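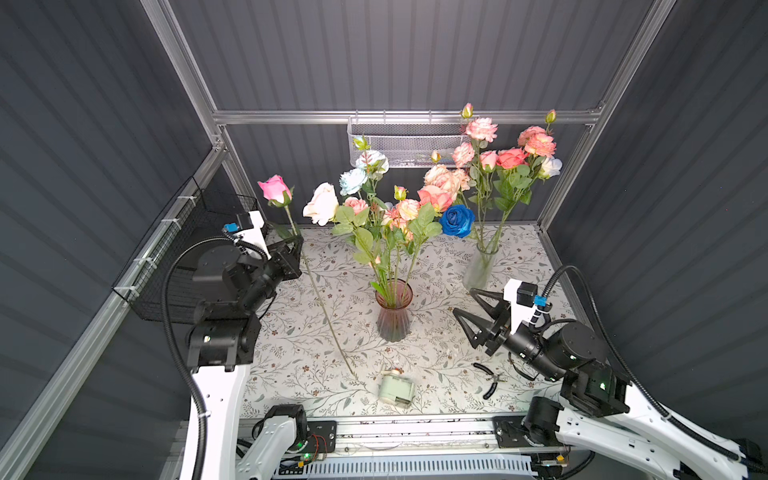 If one arm in a two-arm cell goes into a protective stop, does the other one have to stop as well?

Both arms should stop together whenever their reaches overlap, and neither should move again until a person has looked into the cell and reset it from outside.

Ticket 302, Drestevon flower cell
Category: stop and restart behaviour
Status: fixed, one item still open
Opened Sat 9 May

Okay, so that's the short version for anybody searching later. The long version is below and it's a bit of a ramble, sorry, I was typing it up between test runs.

What I saw: left arm was holding a stem, tripped its force limit and went into a protective stop. Fair enough, that's what the limit is for. But the right arm just kept going with its half of the move! It got maybe a hand's width across the overlap zone before I hit the e-stop. No contact, no damage, but both arms can reach the middle of the table, so I don't want one of them wandering through there while the other one is parked with a stem sticking out.

First thing I tried was the obvious one, checking the e-stop itself. Pressed it with both arms idle, then with each one moving slowly. Both dropped out every time. So the hard-wired side is good, and I left it alone.

Second thing, I went through the config on the Flutell controller. There's a setting called linked stop, and it was off. I'm pretty sure it went off when we loaded the October backup, as the parameter sheet from before that shows it on. Turned it on, saved, power cycled, tried again. Better, but still wrong: the right arm did stop, only it took 930 ms after the left one. Our own limit on the sheet is much tighter than that, and you could see the lag just standing there with the door shut.

Third thing, asked Sándor Hajdu over at Praltisura, who wrote the motion scripts with us. He had me look at how the scripts check for a stop, and sure enough the right arm was only asking between waypoints. Long smooth moves over the bouquet have hardly any waypoints in them, so it could go ages without looking. He sent a patch that puts the check in the control loop where it belongs. With that loaded both arms stop together as far as I can tell by eye, and the log puts the second one inside our limit on every trip I forced.

One thing I want to be really clear about, for whoever picks this up: the software linked stop is a convenience. It isn't a safety function and we don't get to count it as one in the risk assessment. The e-stop circuit and the door are what we rely on when a person is near the arms.

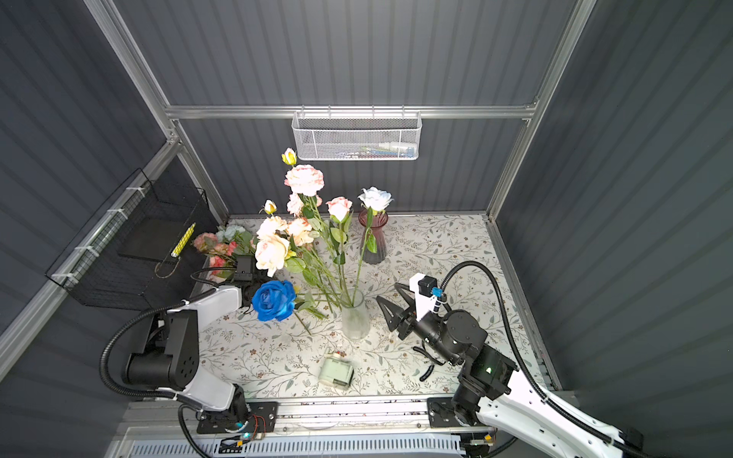 Anyway, the restart side. While I was in there I noticed you could clear a stop from the desk, and you can't see the whole table from the desk. Bouquets are terrible for this, they hide grippers and stems and whatever else is behind them. So I've moved the reset to the button on the cell and taken it off the desk menu altogether. Grumble at me if you like, but it's a few steps.

I've also rewritten rule 9 on our cell sheet, which used to say "check area clear" and nothing more. It now reads:

Look in from the front and from one side before any reset.
Pick up loose hand tools, cutters and pliers especially, before the arms get power.
Check that nothing in a gripper will drag or tip a vase when the arm moves off.
Release a held stem by jogging the gripper open at low speed, with the door shut.
Home one arm, wait for it to finish, then home the other.
First run after a reset is at reduced speed, all the way through.

The homing line is the one people skip, me included. Homing both at once is fine right up until one of them stopped somewhere odd.

Sándor asked if we'd had anything like this earlier and just missed it. I searched back through the last 4,000 cycles and found two other left arm trips where the right arm carried on. Both were over on the far side of its travel, well away from the middle, so whoever was on shift wouldn't have spotted anything strange. I've attached those log lines to the ticket.

Still open: Tóth look after the panel wiring, and I've asked them for a quote to bring both arms' protective stops back through the safety relay so the link is done in hardware. Until that's in, please don't raise the speed limit on this cell, even for a quick demo. If you load a backup from before today, check linked stop is on and force one trip on each arm before you run anything. Write the result in the log with your initials.

Leaving this one assigned to me until the quote comes back.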